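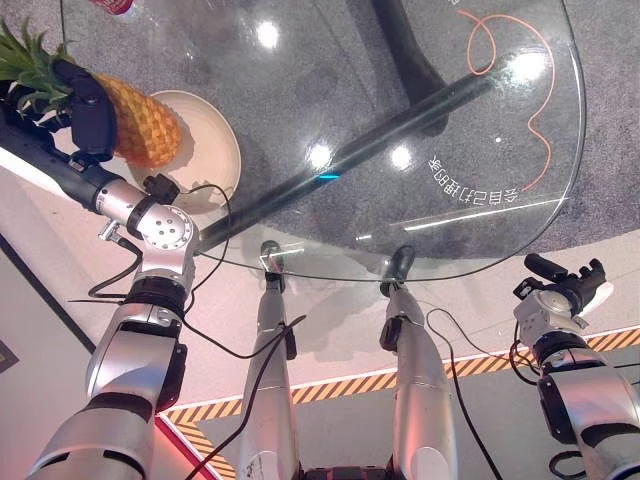 Pineapple and beige plate at the glass table, Morrison showroom

Onport Home Interiors
Position: Table Setting and Display Assistant (part-time)
Location: Morrison showroom
Posted: 2024-03-25

Onport Home Interiors invites applications for two part-time positions in its display department. The successful candidates will dress dining and coffee tables for visitors to the showroom and for the Brekavine seasonal catalog. The appointments begin in April.

Duties
Arrange fruit, plates and small decorative items on glass, stone and wood tabletops according to the weekly display plan.
Clean glass surfaces before opening and after each change of display.
Select fresh fruit from the approved supplier and replace it when it is past its best.
Vacuum carpets in the display areas and report marks or damage to the floor supervisor.
Maintain the inventory of tableware, which currently stands at 3,596 pieces.

Requirements
High school diploma or equivalent. Previous work in retail display, catering or housekeeping is preferred. Applicants must be able to handle breakable items with care and to stand for most of a shift. Saturday availability is required. Reading knowledge of Chinese is welcome but not required.

Compensation
The monthly salary is 2,000 dollars, paid on the last working day. Employees receive a discount on showroom stock after the probationary period.

How to Apply
Send a resume and a short cover letter to Dalva Marinho, Human Resources. Questions regarding duties and schedules should be directed to Godfrey Nzioka, Display Department. Only applicants selected for interview will be contacted.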